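Speaker notes: Can machines do the chores yet?
Kiltari autumn briefing, main hall, 10.15 am
Speaker: Wekesa Mwakyusa, Kondwood
Time allowed: 40 minutes, with questions to follow

Opening (slides 1 to 3)

Thank the chair, Emmanuel Mbwambo, and the hosts. State the question plainly: which kitchen and workshop tasks can be handed to a machine today without a person standing next to it? The short answer for this audience is very few. The longer answer depends on how much of the room is allowed to change from one day to the next.

Remind members that factory robots have moved parts for decades. In those settings the part arrives in the same place, facing the same way. A kitchen table offers no such promise, and neither does the packing bench at Lukumay, where goods arrive in mixed trays.

Clearing and setting a table (slides 4 to 6)

Explain that tidying is really several tasks. The machine must find the item, decide where to hold it, close with the right force, lift, carry and let go in a suitable place. A failure at any stage is a failure of the chore. Kondwood scores it this way and gives no marks for a near miss. Pause after this point; it is the one most often raised afterwards.

Move to slide 5 and leave it up for the next two paragraphs.

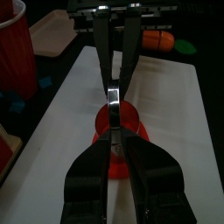

Slide 5. View from the wrist, with the fingers over a red-orange object on a white board and a toy carrot beyond.

Draw attention to how much of the view the gripper takes up. The object of interest is directly under the fingers, and it is partly hidden by them. A person reaching for a cup has the same difficulty, but makes up for it with touch. Most machines of this class have little touch to speak of, so a second, fixed camera is usually advised.

Mention shape as well. An item with a round rim and a wider base can be held at the rim or lower down, and the choice affects how it can be set down again. The tall ridged cup on the left calls for a different approach, and the carrot, lying on its side, another still.

Results to date (slides 7 and 8)

Read the figures slowly. In the Pruko trial, 50 attempts were made at placing single items in a tray, of which 42 were completed without help. When items were allowed to touch one another, the same number of attempts gave a markedly poorer result — the full table is in the handout prepared by Brayden Desjardins.

Do not compare these figures with those of other groups. The items and the rules differ.

What members may reasonably plan for (slide 9)

Sorting of firm items on a clear surface, with a member of staff within call. Cloth, wet dishes and glass should stay with people for the present. Kayode Ekwueme will take questions on cost, and Yiğit Başaran on safety and insurance.

If time is short, omit slide 8 and go directly to slide 9.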